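Ticket 481: Sourdough starter calculator gives the wrong flour weight after a feed
Product: Joluten (web version)
Opened by: Nives Ferri
Status: Resolved

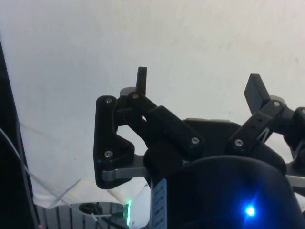

Roscoe Dunleavy replied at 9.14 am:

Hi Nives, thanks for writing in, and for typing out your whole feeding schedule! Could you tell me which flour you have picked in the Starter tab, and whether "Keep back" is set in grams or as a percentage? The two behave very differently once you go past the second feed.

Nives Ferri, 9.40 am:

It's wholemeal rye, and Keep back is in grams. I hold on to 100 g of starter, feed it equal weights of flour and water, and Joluten used to tell me 100 g of each. Lovely. Since the January update it says 73 g of flour and 100 g of water, and my starter has gone from a thick paste to something I could pour on a pancake. It still smells gorgeous, mind you, all apples and yoghurt, so I'm not in a panic. I'd just like my numbers back!

Things I've tried so far:
Logged out and in again. No change.
Switched to white bread flour. Flour weight goes back to 100 g.
Switched back to rye. 73 g again.
Made a new starter profile called Bellini (after the drink, it was very bubbly that morning). Rye gives 73 g there as well.

Roscoe Dunleavy, 10.05 am:

That's a brilliant bit of testing, thank you. I get the same result here with rye and with nothing else, so it isn't your account. Passing this to Vesela, who looks after the flour tables.

Vesela Zupan, 11.32 am:

Found it, and it's a fun one. In January we added an "extraction" field for people who mill their own grain. It's meant to be used only when you enter whole grain and want to know how much flour you'll get after sifting. Rye has picked up a default extraction of 73 per cent, and the feed calculator is applying it to flour that has already been milled. So it takes your 100 g and helpfully sifts it for you. Other flours have the field left blank, so they come out fine.

Workaround until the fix is live:
Open Starter, then Flour, then Edit.
Scroll to Extraction and clear the box completely. Don't type 0, or the flour weight will come out as 0 too.
Save, then press Recalculate. Reloading the page won't do it.

Nives Ferri, 12.10 pm:

Cleared, saved, recalculated, and there's my 100 g! Thank you both. One question while I have you: the starter is very runny after several days of this. Do I need to begin again?

Roscoe Dunleavy, 12.26 pm:

Please don't! Rye is wonderfully forgiving. Give it 2 feeds at the proper weights and it should thicken up nicely. If it still looks loose, do one feed with a spoonful less water. I've kept mine going through far worse, including a week at the back of a very cold fridge, and it made a cracking loaf afterwards.

Vesela Zupan, 3.48 pm:

Fix is live. The feed calculator now ignores extraction unless the ingredient is marked as whole grain. Anyone who cleared the box by hand can leave it as it is. I've added rye to the checks we run before each release.

Nives Ferri, 8.15 pm:

Fed it at teatime and it's already domed and full of holes. Happy for you to close this. Caraway loaf tomorrow!

Closed by Roscoe Dunleavy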